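Home Talks Schedule Speakers Contact

Speaker notes: Gathering examples at the Sistwood kitchen
Byung-chul Nam, Plukotura
Last updated: November

Slide 1. Where the data comes from

Start with the setup. One arm, one small kitchen, a person driving the arm by hand. We saved 1,470 runs for the talk tonight, and all of them use everyday stuff: cans, a red plate, a pepper, plastic containers.

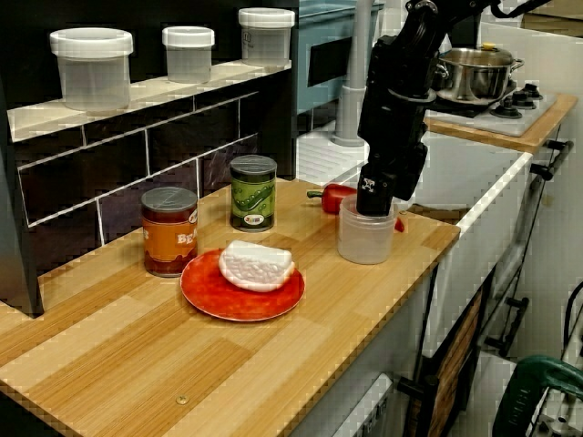 A run starts when the operator presses the pedal and stops when they let go. Most last up to 32 seconds. If the operator changes their mind halfway, we keep the run and tag it. Leiva threw those out in the first round and had to collect them again.

Say something on layout. We move the items between runs - a few inches is enough. The first model only knew one spot for the plate, and it reached for that spot even after the plate had moved.

Slide 2. What we ask operators to do

Go slow near the rim of anything. Pause over the object before closing the gripper. Don't fix a bad grasp off camera.

Pause here for questions if the room is small.

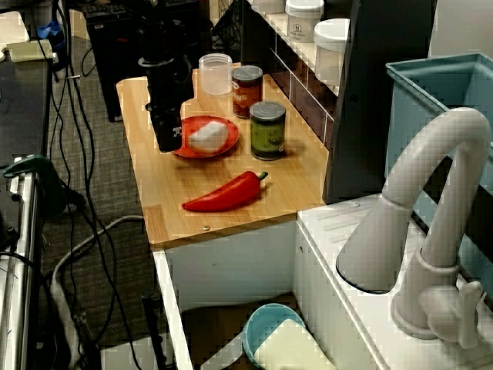 Slide 3. Sorting the runs

Two people label each run. They disagreed on 277, mostly over what counts as a clean release. A third person settled those. Show the table from the Prumthorpe site next to ours, then go to the clip of the failed grasps. Skip the clip if we are past 7:40.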